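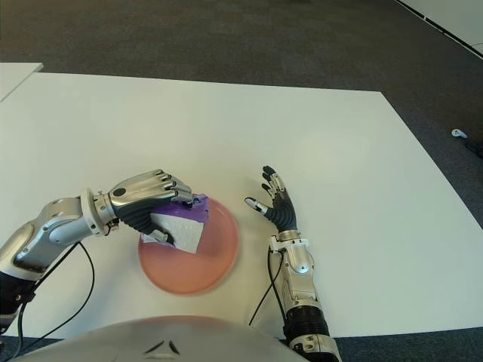 *Assiette saumon, table blanche.*

**1/** Fil sur la numérisation du bulletin *Dranar* (hydrologie, tirage offset, papier acide). 972 pages à traiter, dos collés, marges intérieures étroites. Je note les réglages ici, on me les redemande à chaque fois.

**2/** Résolution : 300 ppp pour le texte courant, niveaux de gris 8 bits. Le 1 bit natif est à proscrire. Il bouche les « e » et les « a » en petit corps, et la perte est définitive. La binarisation se fait ensuite, sur une copie.

**3/** Redressement avant binarisation. Sur une page inclinée déjà en noir et blanc, la rotation crée des marches d'escalier sur les filets des tableaux, et la détection de colonnes décroche.
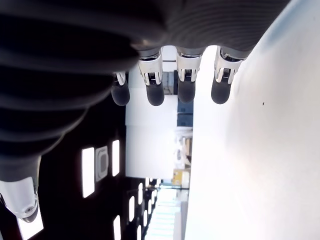
## Reconnaissance de caractères

**4/** Moteur : Hoton, dictionnaire français, césures recollées en sortie. Les erreurs restantes sont presque toutes dans les unités. « m³/s » devient « m3/s » ou « m'/s » selon l'encrage. Une règle de remplacement suffit pour la première forme. La seconde se relit à l'œil.

**5/** Les tableaux de débits passent à part. Nuvico les découpe en cellules, export CSV, puis contrôle par somme de ligne quand l'original donne un total. Si le total imprimé est faux (cela arrive), on conserve la valeur imprimée et on le signale en note.

**6/** Seuil de confiance fixé à 65 par mot. En dessous, relecture manuelle. Plus haut, la file de relecture se remplit de noms de rivières parfaitement lus.

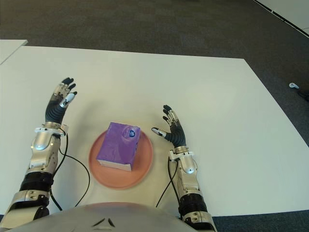 **7/** Ce seuil ne vaut que pour le romain. L'italique des légendes est noté trop bas par le moteur, même quand la lecture est correcte. Chie Amano l'abaisse pour ces zones. Je préfère tout relire, le volume est faible.

**8/** Nommage : titre, volume, page imprimée, puis rang du fichier. Les deux numéros sont nécessaires, les planches hors texte n'étant pas paginées. Pas d'espaces ni d'accents.

**9/** Cas pénible, une page dont le folio est mal imprimé et que le moteur lit de travers. Référence exacte pour qui voudrait comparer avec son exemplaire :

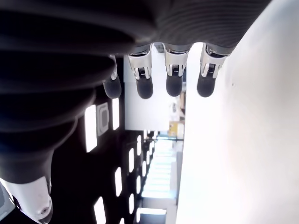
*Main robotique, plafond éclairé*

Le folio est en bas de page, le 6 très empâté. Hoton lit 85. Le tri automatique envoie donc la page vingt rangs trop loin, au milieu des relevés d'étiage.

**10/** Correctif d'Aoi Hirano : comparer chaque folio lu à ses deux voisins et bloquer l'export en cas de saut. Le script tourne en fin de lot. Il ignore les planches, à vérifier à la main sur la table des matières du volume.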